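Protocolo de Valdovinos

O Protocolo de Valdovinos é um conjunto de boas práticas para a preparação e o registro de tarefas de manipulação bimanual em cozinhas simuladas. Foi redigido por Fumiko Ishida e Severino Montes no âmbito do projeto Jestitura e é hoje a referência mais citada entre os grupos que trabalham com mãos robóticas de vários dedos em ambiente virtual. O texto tem 12 regras, é curto e lê-se com verdadeiro gosto, coisa rara em documentos normativos!

Origem

Ishida e Montes partiram de um problema bem conhecido: a mesma tarefa, por exemplo levar um legume da tábua à panela, era encenada de modo diferente em cada laboratório, e os resultados não se deixavam comparar. A primeira versão circulou em setembro, acompanhada de 1.662 episódios anotados à mão. A revisão seguinte incorporou comentários da equipe do simulador Grillix, sobretudo a respeito do contato entre a ponta dos dedos e objetos pequenos e arredondados.

Regras de cena e de postura

A parte mais admirada do protocolo trata do instante anterior à preensão. A regra 2 pede que a mão inativa fique aberta, com os dedos estendidos e bem afastada da área de trabalho, enquanto a mão ativa se aproxima do objeto já com a forma da pega. A solução é de uma simplicidade notável: basta um quadro para saber qual das duas mãos vai agir. O recipiente de destino deve estar na mesa desde o início, mesmo que o antebraço o encubra em parte.
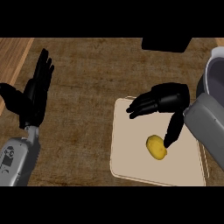 Mão direita em aproximação a uma batata sobre a tábua de corte, em cena simulada; a esquerda permanece aberta sobre a mesa.

Recomenda-se também um único alimento por tábua nas tarefas de nível inicial e uma textura irregular na mesa, para que os modelos de visão não se habituem a fundos lisos. As oclusões causadas pelos próprios braços são mantidas no registro e anotadas como tais.

Regras de registro

Cada episódio começa com as mãos sem contato com objeto algum e termina depois de ambas voltarem ao repouso. Tentativas falhas são conservadas e marcadas, nunca apagadas. Montes defendeu este ponto com grande energia, e com razão: são elas que mostram onde a pega escorrega, onde o polegar chega tarde, onde a borda da tábua atrapalha.

Adoção e variantes

A variante Gunodley acrescenta limites de velocidade para o punho e exige que o operador declare a mão dominante. O protocolo original não prevê líquidos nem lâminas, temas reservados a um anexo ainda em elaboração.

Ver também: manipulação bimanual; preensão robótica; simulação física.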